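# Setting up a practice server for Clorkdale

A local practice server lets you rehearse grenade throws and corner timings without waiting for a full lobby. You need the Clorkdale client, the free Iltley server tool and 3 GB of disk space.

## Install the server tool

1. Close the game.
2. Unpack the Iltley archive into its own folder, outside the game folder.
3. Run `iltley setup` and enter the path to your Clorkdale install.
4. When asked for a map, type `clakport`. Other maps can be added later.

The tool writes a file called `practice.cfg`. Open it in a plain text editor and change these lines:

```
round_time 70
start_money 1000
max_players 3
bots 0
show_throw_path 1
```

Round time is in minutes. The value of 1,000 for money is applied at each respawn, so there is no need to raise it. Leave `max_players` at three unless the whole team is joining, as every open slot reserves memory.

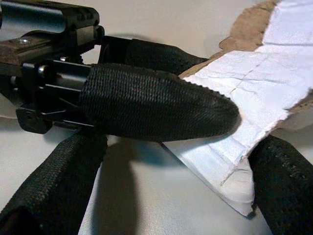 *Gripper mechanism and central finger, close up.*

## Join and test

Start the server with `iltley run practice.cfg`, then launch the game. Open the console and type `connect localhost`. The map loads in warm-up mode; type `warmup_end` to begin the round.

Throw one smoke grenade from the spawn area. A thin line should mark its path. If no line is shown, check that `show_throw_path` is set to 1 and restart the server. Changes to the file are not read while a round is running.

## Saving positions

Stand where you want to throw from, aim, and type `pos_save` followed by a short name. `pos_load` with the same name returns you to that spot and angle. Names cannot contain spaces.

Positions are stored per map. To use a set made with the older Goh plugin, copy its `.pos` files into `iltley/maps/clakport` and run `iltley import`.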